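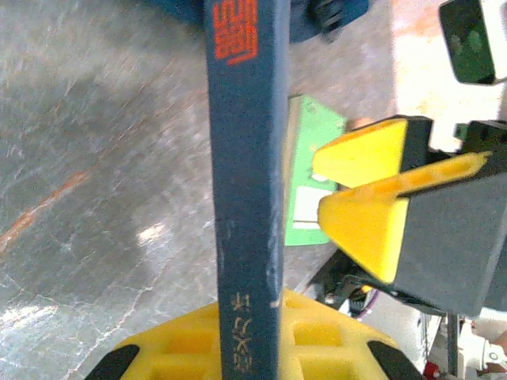 *Posted by Hậu Khương, Office of Community Programs, Misell Institute of Trades and Design. May 2023*

The Misell Institute invites applications for the position of Workshop Supervisor, Evening Program, at its Tistach campus. The position is part time, with a contract of 20 hours per week during the teaching year, and reports to the Head of Community Programs. The appointment begins in October.

## About the Evening Program

The Evening Program offers courses in furniture repair, upholstery, basic metalwork, and picture framing to adults who live or work in the Tistach area. Most students have no earlier training. Many attend after a full day of work, and a number return for a second or third course once they have completed their first. The program enrolled 244 students in the past teaching year, across both terms.

Courses are taught by working tradespeople on short contracts. The Workshop Supervisor does not replace the instructor. The Supervisor opens the workshop, prepares it for the class, remains present while work is under way, and makes sure that the space is in good order for the day program the following morning.

The workshops occupy the ground floor of the Mai Building. Upholstery and framing are taught in the north rooms, and metalwork and furniture repair in the south rooms. The Supervisor is responsible for both areas.

## Duties

The Workshop Supervisor will:

- open and close the workshops on teaching evenings and carry out the opening and closing checks;
- give the safety introduction to each new group of students and keep a signed record of attendance;
- issue and receive hand tools, and report damaged or missing items to the day technician;
- inspect fixed machinery before use and take out of service any machine that does not pass inspection;
- order common supplies, including fabric, webbing, glue, screws, and sheet material, within the budget set for each course;
- help instructors move stock and set up demonstrations;
- provide first aid when needed and complete an incident report before leaving the building;
- attend a planning meeting at the start and end of each term.

Some lifting and carrying is required. The Institute will discuss suitable arrangements with any applicant who has a physical limitation, and no applicant will be excluded on that ground before such a discussion has taken place.

## Required qualifications

Applicants must have at least four years of paid experience in a workshop, studio, or repair business. Experience in any of the trades taught in the program will be accepted. Applicants must be able to use and maintain common bench tools, must be able to read and keep written records in English, and must hold a current first aid certificate or obtain one before the start date.

A teaching certificate is not required. Experience with adult learners is an advantage, as is the ability to speak a second language used in the area. Applicants whose experience was gained outside the country are encouraged to apply and should describe their duties in some detail, as job titles differ from place to place.

## Hours and conditions

Teaching evenings are scheduled before the start of each term, and the schedule is not changed afterward except by agreement with the Supervisor. Hours not used for teaching evenings are set aside for ordering, maintenance, and records, and may be worked during the day.

Pay is set according to the Institute's scale for technical staff, with placement based on experience. Paid leave is granted in proportion to hours worked and is normally taken between terms. Work clothing and safety footwear are provided. Staff may enroll in one Evening Program course per term without charge, provided that it does not meet during their working hours.

The first term serves as a trial period. A written review is completed at its end, and the Supervisor receives a copy.

## How to apply

Applications should contain a letter of no more than 2 pages, a current résumé, and the names of two persons who can speak to the applicant's work. At least one of these should have supervised the applicant directly. References will be contacted only after an interview and only with the applicant's permission.

Applications may be handed in at the front desk of the Tirar Street office or sent by mail to the same address, marked "Workshop Supervisor." Applications received after the closing date posted at the front desk will not be considered. Certificates should be submitted as copies, as the Institute cannot return documents.

Selected applicants will be invited to an interview and a short practical exercise in the Mai Building. The exercise consists of a bench tool inspection and a mock safety introduction given to members of staff. Applicants will receive the details in writing beforehand.

Questions about the position may be addressed to Hậu Khương at the Office of Community Programs. Applicants who wish to see the workshops before applying may ask the Office to arrange a visit.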